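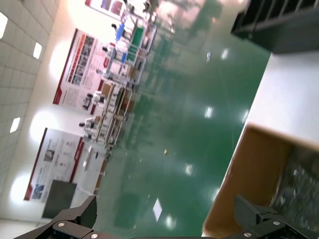 Page last changed: Thursday, 4:10 pm

Moulin hall to reopen for community bookings in November

By Lụa Hầu

The Moulin Community Centre will reopen its main hall for public bookings in November, following the completion of repairs to the roof drainage and the replacement of the heating system.

The hall has been closed to regular users since the autumn, when water was found in the ceiling space above the north entrance. Classes and meetings were moved to the upstairs rooms and to the neighbouring library, and the centre has thanked its user groups for their patience during that time.

Under the new schedule, 17 groups will return to their former time slots. Three evening slots remain open and will be offered first to groups on the waiting list. Applications received after the list has been cleared will be considered in the order in which they arrive.

The centre recorded 3,828 individual visits to hall programs in the last full season before the closure. A further 1,652 visits were recorded for private functions, including weddings, memorial gatherings and cultural celebrations. Management expects a slower return for private functions — many families book a year or more ahead — and has set its budget on that basis.

Hourly rates for registered non-profit groups will stay the same until the end of the season. Rates for private and commercial users will rise slightly to help meet the cost of the heating work. A damage deposit will continue to apply to all evening functions, and will be returned by cheque or direct transfer once the hall has been inspected.

Users are reminded that keys must be collected from the front office before 5 pm. The east parking lot will stay closed on weekday mornings while the remaining drainage pipe is laid, and visitors should use the Mill Street entrance. The accessible entrance and lift are not affected.

Booking forms are available at the front office and at the library information desk. Groups wishing to change their previous time slot should speak with the bookings clerk before submitting a form.

Contact: Bookings Office, Moulin Community Centre | © Moulin Community Centre. All rights reserved. | Back to top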